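Lesezeit: 2 Minuten

Feler Stufenbecher, cremefarben

Also, ich wollte ja eigentlich nur einen Stiftehalter. Geworden ist es dann der Stufenbecher von Feler, und inzwischen steht er bei mir ständig auf dem Basteltisch herum (meistens genau da, wo ich gerade kleben will). Er ist cremefarben, hat dicke runde Ringe übereinander und einen breiten Rand, der sich schön anfasst.

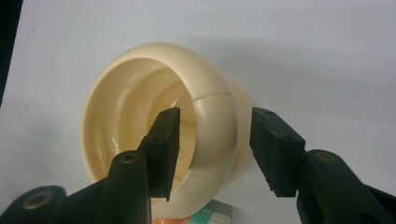 Wir führen ihn bei Fliltetti seit Dezember, Artikelnummer 665, für 95 Kronen das Stück. Innen wird er stufig enger, deshalb rutschen kurze Stifte gern nach unten weg. Ich lege einfach ein zusammengeknülltes Stück Papier hinein, dann geht das wunderbar!

Der Kunststoff ist glatt und leicht glänzend. Fingerabdrücke wische ich mit einem feuchten Tuch ab, mehr Pflege braucht er bei mir nicht.

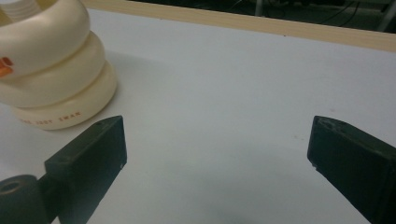 Was ich an ihm mag, ist der Fuß. Der unterste Ring ist der breiteste, und auf einer ebenen Platte kippelt da nichts. Klebestift, Pinsel, Falzbein, alles bleibt in Reichweite. Für lange Lineale würde ich allerdings etwas Schwereres nehmen, da bin ich ehrlich.

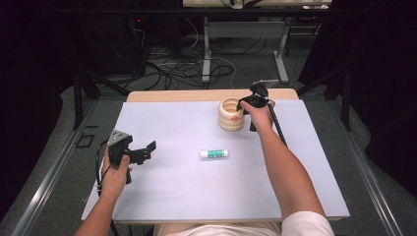 Zum Basteln lege ich immer eine helle Platte unter, die ist schneller sauber als der Holztisch. Wer beides zusammen möchte, schreibt das bitte bei der Bestellung dazu. Abholen könnt ihr im Laden in Dotville, die Sammelpackungen liegen hinten im Regal von Khurana.

Kommentare

papierfink: Passt da ein dicker Borstenpinsel rein? Meine kippen immer um.

bastelkeller_nord: Bei mir schon, aber nur mit dem Papiertrick. Sonst ein nettes Ding, die Farbe ist etwas gelber als gedacht.

lotta77: Gibt es ihn auch in Grau? Ich würde gleich 2 nehmen.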